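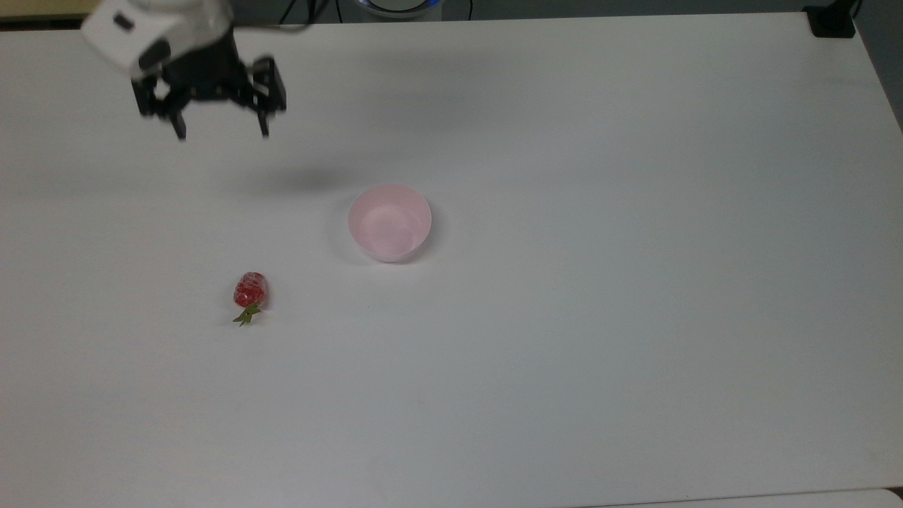
How Does a Robot Decide What to Do Next?

If someone asked you to put a strawberry in a bowl, you would be finished before they got to the end of the sentence. You might even eat the strawberry instead, and say sorry afterward. You wouldn't need to think about where your elbow was, or how wide to open your fingers, or how hard to squeeze.

A robot arm has to have every bit of that worked out for it, and the thing that does the working out is called software. Software is a set of instructions that a computer follows. You can't touch it, the way you can touch a motor or a wire, but without it a robot arm is a very expensive coat hook.

Our strawberry software is called Clilby. (Marek Kollár picked the name, and he says it came to him in the bath.) Clilby has three big jobs, and we'd like to take you through them one by one, with a few side trips along the way, so get comfortable.

Job One: Looking

A camera sends pictures to the computer. To you, a picture of a strawberry is a picture of a strawberry. To a computer it's a huge grid of tiny colored squares called pixels, and each pixel is stored as numbers. Red is numbers. Green is numbers. Even the plain white table is numbers, and quite a lot of them!

So how does the computer get from a pile of numbers to "strawberry"? It practices. We showed Clilby 4000 pictures, and in each one a person had already drawn an outline around the fruit. At first its guesses were terrible. It thought a tomato was a strawberry, and then it thought Marek's red sleeve was a strawberry, which made us laugh so much that we had to stop for tea. Each time it guessed wrong, the software changed its own numbers a tiny bit and tried again. After a great deal of this it got pretty good.

Grown-ups call this part perception, which is a fancy word for noticing what's around you.

Shadows are a funny problem, by the way. Look at the soft gray smudge that the arm casts on the table. You know right away that a shadow isn't a thing you can pick up, because you've been living with shadows since you were a baby. Software has to learn it.

Job Two: Planning

Now Clilby knows there's a strawberry in one place and a pink bowl in another. Next it has to make a plan, and the plan goes something like this:

Open the gripper wide.
Move above the strawberry.
Come down slowly.
Close the two fingers.
Lift.
Move above the bowl.
Come down a little.
Open the fingers.

Eight steps for one strawberry! And each step is made of lots of smaller ones, because the arm has several joints and every joint needs to be told how far to turn. There is usually more than one way to get from here to there, too. Think of walking across your bedroom to the door. You could go straight, or you could go around the bed, or you could climb over the bed if no one was looking. The planning software tries out different paths inside the computer first, where bumping into things doesn't hurt, and it throws away the ones where the arm would knock the bowl or hit the table.

Ragnvald Berge wrote most of our planning software. One day he let it try as many paths as it liked for a single move, and it came up with 870 before he told it to stop. It only needed one.

Job Three: Moving and Checking

The last job is called control. You could think of it as steering a bicycle. You don't point your bicycle down the street once and then close your eyes (please don't!). You look, you wobble, you fix the wobble, and you look again.

Control software does the same thing, only much faster. It asks each joint, "Where are you now?" and the joint answers, and if the answer is a little bit off, the software gives the motor a nudge. Then it asks again. In one short practice run our computer asked 2301 times, and it never got tired of asking.

Squeezing is the hardest part of all. Squeeze too gently and the strawberry slips out. Squeeze too hard and, well, you have jam. So the software closes the fingers a little, checks how hard they're pushing, and closes them a little more.

What Happens When It Goes Wrong?

It goes wrong a lot, and we write all of it down. When people build software they keep a kind of diary called a log, where the computer notes what it saw, what it planned, and what it did. In March we spent some 1107 lines of log hunting for one mistake, and it was a minus sign that should have been a plus. The arm kept going left when it was supposed to go right. A mistake like that is called a bug, and finding it is called debugging, and when you finally do find it you feel like dancing.

Try It Yourself

Ask a friend to be the robot, with their eyes shut. Put a strawberry (or a grape, or a rolled-up sock) and a bowl on the table. Now give instructions using only words such as "left," "forward," "down," "open," and "close." Then swap places, and see whether you are a better robot or a better piece of software.

Words to Remember

Pixel: one tiny colored square in a picture.
Perception: noticing what's there.
Planning: choosing the steps before you move.
Control: checking and fixing while you move.
Bug: a mistake in the software.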